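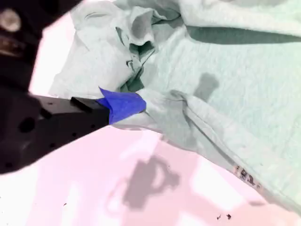 Stories > Short Fiction > The Bell at Lodon

The county sold the old school at Lodon in August, and I was sent out to cover it because I had a car that would make the hill.

I had been at the paper two years. Before that I drove a delivery route for Durkik Feed, so I knew the road. Nine miles of it was gravel. When I got there the auction crew from Lambrechts had set up a card table under the cottonwood and a man was taping numbers to the desks. There were 34 desks. They had been stacked in the gym since the school closed, and mice had gotten into the ones on the bottom.

I wrote down what things sold for. The piano went to a bar in Landine. The trophy case went to a woman who wanted it for quilts, and she left the trophies on the floor. The flagpole did not get a bid. The auctioneer said he would come back to it.

The bell was lot 219. It was on the grass by then, on a pallet, and it was smaller than I had expected. A sheriff's deputy had parked his truck beside it with the windows down. I asked him if there was going to be trouble and he said he had gone to school there and wanted to see who got it.

Two people bid. One was a dealer with out-of-state plates. The other was an old man in a canvas coat who had been sitting on the tailgate of a pickup all morning without buying anything. He held his card up and did not take it down again. The dealer would bid, and the auctioneer would look over, and the card would still be up.
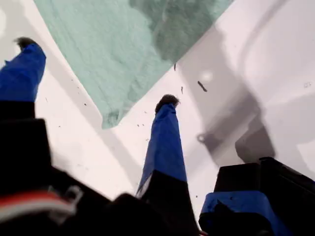
Blue tape on the grippers, with the cloth on the table.

The dealer quit sooner than I thought he would. A few people clapped. I went over to the pickup to get the old man's name and he said he would just as soon not be in the paper. I told him the sale was public record. He said then I could go and read the record.

I asked him what he wanted the bell for.

"I rang it," he said.

I waited for the rest. He was looking for his checkbook in the glove compartment, under a flashlight and a lot of napkins.

"When you were a student?"

"No. The night of the fire at the elevator. The phones were out up here. I was twenty and I broke the door in and rang it until people came." He found the checkbook. "They sent my mother a bill for the door."

I wrote that down. I asked what year it was and he told me, and I asked if anyone had been hurt and he said yes, and did not say anything else.

The deputy helped load the bell. So did the dealer, who turned out to be the strongest of us. We got it up on a plank and walked it into the truck bed, and the springs went down, and the clapper swung over and hit once. People at the card table turned around. The old man put his hand flat on the side of it and held it there. 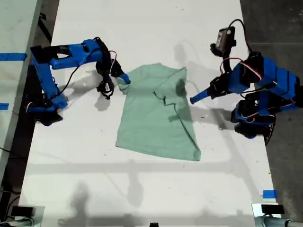
I drove back with the windows up on account of the dust. My editor wanted twelve inches and I gave her ten. She asked who had bought the bell and I said a local man. She said that was not a name. I said I knew it wasn't.

She let it run that way. The next morning I went down to the basement, where the bound volumes are, and looked for the elevator fire. It had the front page. There was a paragraph on how the alarm was raised, and it said "by a passerby." Farther down it listed the dead. There was only one, a night man at the scale, and he had the same last name as the signature I had watched go onto the check.

I put the volume back on the shelf. The county called that afternoon to ask if we would run a notice. They still had the flagpole.

Contact the editors | All stories copyright their authors | Back to top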